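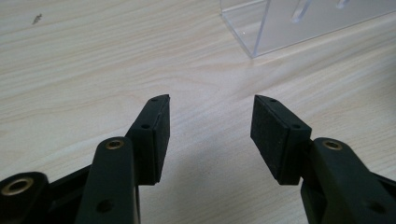
Progress Report to the Charpentier Fund: Family Board Game Library

5/13/18
By the Library Coordinator, Custever Community Center

Where the collection stands

The board game library now has 826 titles on the shelves and in the catalog. The grant paid for most of the family strategy section and for all of the replacement parts. The rest came from donations. Most donated games arrive with something missing, and it takes an evening to sort out one good copy from three bad ones. We have stopped taking trivia games printed before 2000. People don't borrow them and they fill a shelf fast.

The property-trading games are still the most borrowed, in all their themed versions. Families ask for them by name. We own more of these than we planned to, and the play money wears out before anything else does. We now keep spare bills in envelopes behind the desk, sorted by size, since the different editions don't all use the same size.

Loans

We made 362 loans between the start of the year and the end of March. That is higher than we projected in the application. Weekend loans are still the most common. The loan period was one week at first and we moved it to two after parents said they couldn't get through a longer game and get it back in time. Late returns dropped after that change. We do not charge fines and don't plan to.

The Gonley branch shelf opened in March with a small rotating selection. It gets less use than the main room so far. The shelf is behind the stairs and most visitors walk past it. The branch has agreed to move it near the front door when the new carpet is down. We don't have a date for the carpet.

Family game nights

Game nights run twice a month in the main room. Attendance goes up and down with the school calendar. The winter evenings were full and we had to borrow chairs from the room next door. Spring has been slower.

The best-attended evenings are the ones built around one long game, with several tables playing it at the same time. We ask each table to pick a child as banker. Several parents have told us it is the only arithmetic practice that doesn't end in an argument. We wrote up a one-page sheet for bankers with the starting money and the most common mistakes in making change. It is in English and Spanish. Teachers at the elementary school asked for copies and we sent them a stack.

House rules were a problem early on. Every family has its own idea of what happens on Free Parking. We now print the rule from the box on a card and leave one at each table, and a table can vote to ignore it before the first roll.

Parts and repairs

Trasetti supplied blank dice, plain pawns and card sleeves at a discount. The sleeves have held up well. The pawns are a little taller than the originals in some sets and the box lids don't close flat over them, so we will order the shorter size next time.

Box corners remain the biggest repair job. Tape alone lasts a few months. Linen tape glued on the inside lasts longer but takes more time, and we only do it for the games that go out constantly.

Spending

Spending is within the approved budget. We moved a small amount from printing to shelving, as agreed with your office by email. The printing line was too high because the center let us use its copier. The shelving line was too low because the first set of shelves bowed under the heavier boxes and had to be braced. Receipts are attached separately.

Still to do

The catalog is online but can't yet be searched by age or number of players. This was due by now and is late. The work is about half done.

We also owe you the results of the borrower survey. The forms are in and have not been tallied. We will send the results with the next report, along with the loan figures for the Gonley shelf.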